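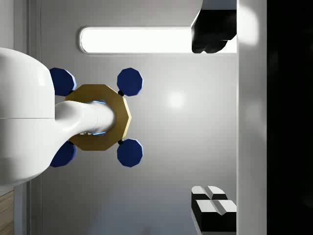
Nursery and Child's Room Walk-Through: Checklist with Comments
Property: the Donside showhouse, upstairs front bedroom
Checked by: Etelka Szabó
Date of check: 2022-09-16

Before the list itself, a word to the family and to the decorating crew. The room has come along beautifully since July, and the woodland paper on the chimney wall is every bit as sweet as it looked in the sample book (I admit I stood and enjoyed it for a while before I got my tape measure out). Most of what follows is small stuff. I've marked each line Pass, Fix or Watch, and I've written more than the little boxes really wanted, so please bear with me.

WALLPAPER AND WALLS

1. Seams flat and fully stuck down, floor to ceiling - FIX
Lovely work on the whole. The one seam I don't care for is beside the window, where the edge lifts at toddler height. A small finger will find that in no time and have a strip off by lunch. Please re-paste with the Lallen seam adhesive already in the hall closet and roll it down gently.

2. Paper trimmed back from outlets and switch plates - PASS
Neatly done, with the plates sitting flush over the cut edges. The power was off while the plates were loose, and I have that in writing from the electrician.

3. Paper kept clear of the baseboard heater - WATCH
Nothing wrong today. The heat hasn't been on yet, though, and I'd like somebody to feel along the bottom edge after the first cold week.

4. Old paint tested before sanding - PASS
The window trim is the only original woodwork left. The lead test came back negative and the sheet is in the folder.

5. Paste and paint smell cleared - PASS
Windows had been open a good long while. I could smell fresh paper if I put my nose right up to it and that was all.

WINDOW

6. Blind is cordless - FIX
The drawing calls for the cordless Poirier shade and what's hanging is the older kind with a loop. Please don't just tie the loop up out of reach. Take the whole blind down, today if you can, and use the curtains until the right one comes in.

7. Window stop fitted - PASS
Opens 89 mm and stops firmly. I leaned on it harder than any four-year-old would.

8. Curtain pole secure - PASS
Fixed into the studs on both sides. The curtains themselves reach the floor and I'd have them hemmed a touch, but that's taste and doesn't belong on a safety list!

FURNITURE

9. Crib away from window, cords, heater and shelving - FIX
The crib is nicely centered under the big owl on the wallpaper, and I do see why. It is also right beneath the picture ledge. Either the ledge moves or the crib does. If it's any comfort, the owl would look just as handsome over the armchair.

10. Tall furniture anchored to the wall - FIX
The Fotent wardrobe is anchored with two straps, snug and into wood. The bookcase has its straps still in the bag on the top shelf. It stands 104 cm high, and I know that doesn't sound like much, but a climbing child can pull it over all the same. Please anchor it before the storybooks go in, and put the heavy ones at the bottom.

11. Mattress fits the crib snugly - PASS
No gap worth speaking of on any side.

12. Drawer stops working - WATCH
All fine except the bottom drawer of the changing table, which comes out a little farther than its neighbors. It held when I tugged it. Try it again once it's loaded.

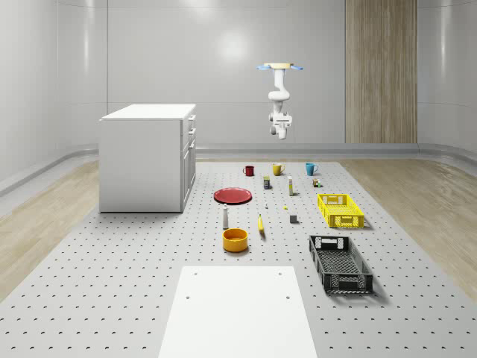

Sigrún Hedegaard: I'm happy to move the crib, but could we keep the ledge where it is if we only put cloth books on it? It lines up with the treetops in the paper and I measured it so carefully.

It does line up, and I noticed, and it's charming. The books don't worry me nearly as much as the ledge itself, which a standing baby can grab. So yes, keep the ledge and slide the crib over to the inside wall, and we are both happy.

LIGHTING AND SMALL THINGS

13. Night-light cool to the touch after an hour - PASS
Barely warm. Keep it on the outlet away from the curtain.

14. Lamp cords run behind furniture - FIX
The reading lamp cord crosses the rug by the armchair. A cord cover painted to match the baseboard would nearly disappear.

15. Wall decals and loose trims - WATCH
The felt leaves stuck around the door are well up out of reach for now. Check the glue each season, and take down any that start to curl. They're just the size to go in a mouth.

16. Smoke alarm tested - PASS
Loud enough to bring the painter up from the kitchen, poor man.

17. Rug has non-slip backing - FIX
It has the pad, but the pad is still rolled up behind the door.

BEFORE MY NEXT VISIT

Blind first, then the bookcase straps, then the crib. The seam, the lamp cord and the rug pad can be done in any order. Please leave the leftover roll of wallpaper in the closet with its batch label on, in case that window strip needs replacing after all. I'll bring the sign-off sheet with me and go over the Watch items again then.

E. Szabó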